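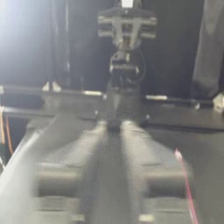
La revisión de la sala de preparación de muestras de Prokance se hace con el puesto en reposo y con la hoja anterior a mano, para comprobar si los comentarios que quedaron abiertos se han cerrado. El recorrido empieza siempre por lo que cuelga por encima de la mesa y baja después hasta la superficie de trabajo y el suelo. En lo que cuelga lo primero son los cables: el negro se abre en bucle hacia la derecha y vuelve a bajar, y ese bucle es el tramo que hay que seguir con la vista de un extremo a otro antes de marcar la casilla 1.1.

Julio – Por Radwa Ait Brahim
Imprimir | Enviar por correo electrónico

LISTA DE INSPECCIÓN: SALA DE PREPARACIÓN Y EMBOLSADO
Centro: Prerton, planta baja
Inspección: Radwa Ait Brahim
Acompaña: Pascal Rathjen

1. Cables y elementos suspendidos

1.1 Cables sin cortes, rozaduras ni dobleces marcados. CONFORME
1.2 Ningún cable apoyado en el canto de la mesa. CONFORME
1.3 Bridas cerradas y con el sobrante cortado. NO CONFORME
Comentario: dos bridas con el sobrante sin cortar. El borde araña al pasar el antebrazo. Pascal las corta en el momento; se deja anotado igualmente.
1.4 Etiquetas de identificación legibles desde el lado del operario. CONFORME CON OBSERVACIÓN
Comentario: se leen, pero hay una con la esquina levantada. Limpiar con paño seco y volver a pegar.

2. Superficie de trabajo

2.1 Mesa despejada de restos de film, cinta y papel al terminar la tanda. CONFORME
2.2 Cúter y tijeras en su soporte, con la hoja recogida. NO CONFORME
Comentario: el cúter estaba en el cajón de las etiquetas, con la hoja fuera. Ya figuraba en la hoja anterior. Se habla con Salma Morsy, responsable del turno de tarde.
2.3 Sin bebidas ni comida. CONFORME
2.4 Esquinas protegidas. CONFORME
Comentario: la protección de la esquina próxima a la puerta está algo despegada. Aguanta hasta la siguiente revisión.

3. Bolsas y consumibles

3.1 Cajas de bolsas cerradas cuando no se usan. CONFORME
3.2 Existencias suficientes para el mes. CONFORME
Comentario: se preparan 3.000 muestras al mes y el armario cubre esa cantidad. Quedan además 28 cajas en el almacén de Jultberg, según el albarán que enseña Wael Chraibi. No se han contado allí.
3.3 Bolsas sin perforaciones ni cierre deformado. VÉASE COMENTARIO
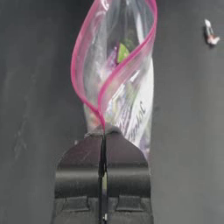
Comentario a 3.3: las bolsas con cierre se comprueban cogidas por la base, sin aplastar el contenido, y se mira el cierre en todo su recorrido. El defecto más repetido este año es el cierre mal casado en una esquina, que a simple vista pasa por bueno. En las Ziploc transparentes el color ayuda, porque el cierre rosa se sigue bien en sus dos líneas incluso con la bolsa retorcida en espiral. También se distingue lo de dentro, como la pieza verde pequeña, aunque con los pliegues y los reflejos del plástico conviene alisar la bolsa antes de dar por bueno el contenido. Retorcerla no sustituye a cerrarla. Si llega así a la mesa, se desenrolla, se pasa el dedo por el cierre y se revisa otra vez.

3.4 Etiqueta exterior colocada en la parte lisa, sin tapar el cierre. CONFORME CON OBSERVACIÓN
Comentario: en el lote de la mañana varias etiquetas pisaban el borde. Al abrir la bolsa se rompen y se pierde el número. Bajar la etiqueta dos dedos.
3.5 Bolsas desechadas en el contenedor de plástico, vacías. NO CONFORME
Comentario: había bolsas con contenido. Se retiran y Salma avisa al turno.

4. Suelo y paso

4.1 Paso libre hasta la puerta. CONFORME
4.2 Suelo sin trozos de film. CONFORME
Comentario: el film en el suelo resbala más que el agua – conviene barrer a media tanda además de al final.
4.3 Extintor accesible y con la revisión en vigor. CONFORME
4.4 Iluminación sobre la mesa. CONFORME CON OBSERVACIÓN
Comentario: suficiente para embolsar, escasa para leer etiquetas pequeñas. Pieter Cuypers tiene pedida una lámpara de brazo y falta la aprobación de compras.

5. Pendientes y responsables

Cúter en su soporte (2.2): Salma Morsy. Inmediato.
Etiqueta con la esquina levantada (1.4): Pascal Rathjen. Antes de la próxima revisión.
Posición de la etiqueta exterior (3.4): Salma Morsy, con aviso en el tablón.
Contenedor de plástico (3.5): todo el turno.
Lámpara (4.4): Pieter Cuypers. Sin fecha.
Recuento en Jultberg (3.2): Wael Chraibi. Enviar por escrito a Radwa Ait Brahim.

Los puntos no conformes se vuelven a mirar a las 15:00, antes del cambio de turno, y se firma al lado de cada uno. La hoja firmada se guarda en la carpeta azul de la entrada.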